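What a Container of Cashews Taught Me About Trade

19 September 2020

I never planned to care about export figures. I came to them through cashews, the way other people come to wine through a good vacation. My sister-in-law buys nuts for a small snack company in Dunstan, and one evening in March she called me, a little wild, to say that her whole spring order was sitting on a dock and would I please come over and help her read the paperwork.

I can read paperwork! So over I went, and that's how I first got on the phone with Benedito Nogueira, who runs the sales desk at Mutitico, the exporter on the other end. He has the patience of a man who has explained a bill of lading to a lot of strangers.

Mutitico ships raw and shelled cashews, mostly shelled these days, and Benedito was keen that I understand the difference. Raw nuts go out cheap and come back to somebody else's country to be cracked, roasted and bagged. Shelled ones cost more to produce but the price per pound is a whole other story, and the wages stay in town. He told me his firm sent out 18 containers of shelled nuts last year. This year the plan was 19, which sounds like a tiny step until you see what goes into filling one (I had no idea, I thought you just sort of poured).
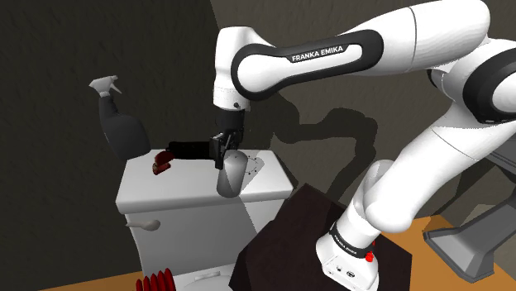 Then the buyers got nervous. Two of them cut their orders in the same week, and a third, a wholesaler called Silgate, wanted to pay later than it ever had before. You don't see that kind of thing in the monthly trade numbers. A late payment counts as a sale like any other, and the chart goes up, and meanwhile Benedito is on the phone with his bank asking for a bit more room.

I started reading those monthly numbers anyway. I'd have my coffee and look at exports up this, imports down that, and try to guess which line the cashews were hiding in. Mostly they're lumped in with fruit and other nuts, so a good mango season can make everybody look clever. Benedito laughed when I told him. He looks at freight rates first, then the exchange rate, then the weather - and the official figures when he gets around to them.

The Dunstan order did get moving in the end. One certificate had the wrong port on it, a typing mistake, and fixing it took longer than the sailing. My sister-in-law now checks every form twice and has switched part of her business to Grarnia, a freight agent with an office she can walk to. She pays a little extra for that and says she sleeps better.

As for number 19, Benedito was still looking for a buyer when we last talked. He'd had a nibble from a bakery chain and was waiting on samples to clear customs.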